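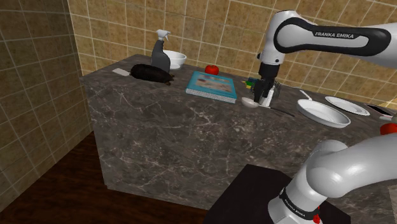

Setting up the simulated kitchen cell

Handout 4, Manipulation Lab
Instructor: Hinata Shibata
Lab support: Chiyo Hamada

Read before the session. Bring your notes from Handout 3, especially the joint limits table. You will work in pairs on one workstation.

1. The cell

The cell has one arm, one pedestal, one counter and a set of loose objects. The arm is a Franka Emika with a two-finger parallel gripper. Its base is mounted on the black square pedestal in front of the counter and it reaches over the marble top from there. Two tiled walls meet in a corner behind the work area. The walls have collision shapes, so a path that passes through the tile will be rejected by the planner.

The scene loads from the project called Zerkham. Do not edit Zerkham directly. Copy it to your own folder and work in the copy. Last October two groups saved over the master and we lost a morning getting it back.

2. Loading order

Load the parts in this order:

Room (floor and walls)
Counter
Pedestal
Arm
Gripper
Loose objects

The gripper must be attached before the loose objects go in. If an object already overlaps the fingers when physics starts, the solver will push the two apart hard and the object may leave the counter. Run 100 steps with the arm holding its start pose before you send any command. Objects that were placed slightly above the surface will settle in that time.

3. Checking the base

Select the pedestal and read its pose. Then select the first link of the arm and read its pose. The horizontal offsets should match the values in the setup file to the last digit. If they do not, someone has dragged the arm with the mouse. Undo does not always restore the rotation, so reload the arm instead.

Check the height as well. The counter is tall and the arm works down onto it from above. A base that is set too low still looks fine on screen, but the elbow runs close to the counter edge on reaches to the left side.

4. Checking the gripper

Open and close the fingers five times with nothing between them. Both fingers should move the same distance. If one lags, look at the mimic joint setting first. The usual fault is a missing multiplier.

Set the control rate to 300 Hz for this exercise. The file called Flolta holds the gripper gains. Leave the proportional gain at 565 until you have finished section 6, then change it only if your log shows the fingers oscillating.

5. Loose objects

The tomatoes are the easiest to grasp and the easiest to lose. They roll. Check that rolling friction is turned on for both of them.

The ladle is harder. Its handle is long and lies diagonally over the marble, so a grasp at the far end of the handle makes the bowl swing down. Grasp nearer the bowl on your first try.

The book lies flat. A top grasp across the cover will fail because the fingers do not open wide enough. Leave it for Handout 6, where we cover pushing.

The spray bottle stands toward the back on the left. Plan the approach from above and watch the white bowl behind it. The pan and the plate are on the right and count as obstacles today.

Mass and friction for every object are listed in the Donnelly sheet. If you change a value, write the old one next to it.

6. Exercise

a. Load your copy and do the checks in sections 3 and 4.
b. Move the gripper to a point above the tomato at the back edge of the counter. Stop and save the joint angles.
c. Lower, close, lift. Hold for two seconds.
d. Put the tomato back where it was and open the fingers.
e. Repeat b to d until you have 55 logged trials. Use the batch script, not the mouse.
f. Count the failures and sort them by cause: planning, contact or slip.

Name the log with both partners' initials and put it in the Jasen folder. A log with no failures will be accepted, but check first that the contact sensor was on.

7. Common faults

Arm drops when physics starts: the controller was not loaded, or it was loaded before the arm.

Fingers pass through the object: the collision shape is missing. Turn on the collision view and look.

Object shakes in the grip: time step too long, or gain too high. Change the time step first.

Planner reports no path: check whether the start pose is already touching something. The wire utensil next to the fingers is a frequent cause. Raise the gripper and plan again.

Bring unsolved faults to Chiyo Hamada with the log file. A screenshot alone is usually not enough to work from.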